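Aguiar Home Scenes: a gallery from our trial

Posted November 9, 2020 by Mavis Hutchins

Aguiar is a subscription service from Plulard. You pay by the month and get ready-made simulated homes to try your household robot in before you let it loose near real furniture. The sales page promises "homes as untidy as yours". We had a trial login for nine days and I remain to be convinced.

Dwayne Pettigrew ran the sessions and I sat beside him making notes and, I'm afraid, a fair amount of tea. The task was a dull one on purpose: go from room to room, find a small object, bring it back. The views are straight out of the software and we have not touched them up. 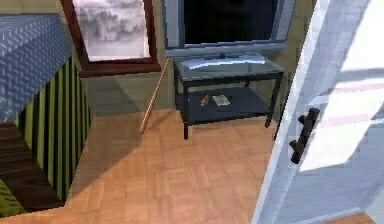 Bedroom, seen past the open door. Small things on the lower shelf of the TV stand, and a stick leaning on the wall.

I'll give them the parquet, and the foggy trees outside the window are a nice touch. A glass-topped stand on thin legs is a fair test as well, as plenty of depth sensors make a mess of glass. My complaint is with all that open floor. My own bedroom has a laundry pile, two chargers and a cat. If this is untidy, I'd like to meet the person who wrote the sales page.

Plulard says a robot that copes in Aguiar will cope in a flat. I asked for figures and was sent a brochure. Muthoni Muriithi, who answered our support emails, was quick and polite, but could not tell me how many real homes the claim had been checked in. 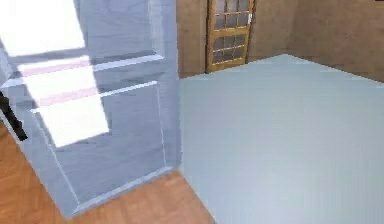 The lighting deserves a word too. It can be very harsh on pale surfaces, and Dwayne thinks that is good practice for a robot's vision. I think it depends on whether the glare behaves like glare in a real kitchen or hall, and we had no way to check that from a login. Trornach, the rival service we tried in May, let us change the sun. If Aguiar has that setting we never found it.

The price is £69 a month for one user, with eight homes included. Extra homes cost more and the site won't say how much until you ring. I won't be renewing. Dwayne would like another month, and he is welcome to pay for it.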